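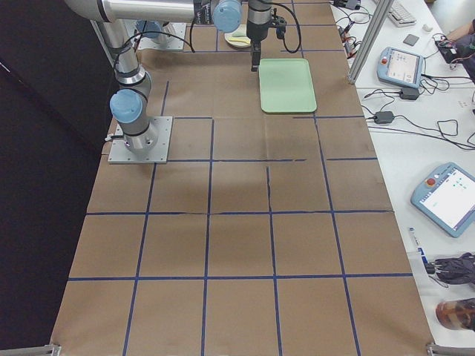 According to Sheldon Cormier, the grid is the least interesting part of Doucette and the part most often copied, usually without the reset rule that gives it any value. His objection, made in a discussion of the method's first written protocol, is now commonly cited alongside it.

Doucette is a data-collection and evaluation method for tabletop manipulation with two robot arms. The work surface is covered in kraft paper and divided by tape into square cells, and the starting position of each object is drawn by cell instead of being left to the operator's judgement. The method was developed at the Clodstead laboratory for training policies by imitation, and was later adopted by Closska for acceptance testing of grippers.

Background

Operators who reset a workspace by hand tend to return objects to a small number of familiar positions. A policy trained on such demonstrations may score well in the same laboratory and poorly once an object is moved by the width of a hand. Earlier practice at Clodstead relied on a projected target for each reset, which was abandoned because the projector had to be realigned whenever the table was moved.

Method

A session begins with a list of cell assignments generated before any object is placed. The operator sets each object anywhere inside its assigned cell, with orientation left free, and records the demonstration. Failed demonstrations are kept and labelled. The reset rule states that an assignment may not be skipped or redrawn, even where it puts an object at the limit of an arm's reach; a cell that neither arm can serve is struck from the list for the whole session.

Tape edges are treated as nominal. The protocol tolerates small breaks and misalignments in the lines, as cell membership is judged by eye at the object's centre. Paper is replaced when creasing begins to affect how flat objects sit. Calibration of the arms is carried out separately and makes no use of the tape.

Evaluation

The reference set, named Pollance, contains 1,828 demonstrations, reduced from an initial 3,000 after duplicate assignments and incomplete recordings were removed. Policies are tested on 13 held-out cells that do not appear in training. In the original comparison, a policy trained on Pollance completed more held-out trials than one trained on a set of equal size with free placement. The difference was largest for shallow objects such as trays and plates, and close to nil for upright containers.

Learning curves flattened at roughly 2,000 demonstrations in a later extension, which used the same arms and a wider range of objects.

Criticism

Jocelyn Gill has argued that the held-out test measures interpolation between neighbouring cells and says little about generalization to a new table. She proposed withholding entire columns, a variant under which the advantage over free placement narrowed — though it did not disappear. Cormier's criticism concerns reporting: several groups describe their layouts as following Doucette while allowing operators to redraw awkward assignments, so their results cannot be compared with the reference set.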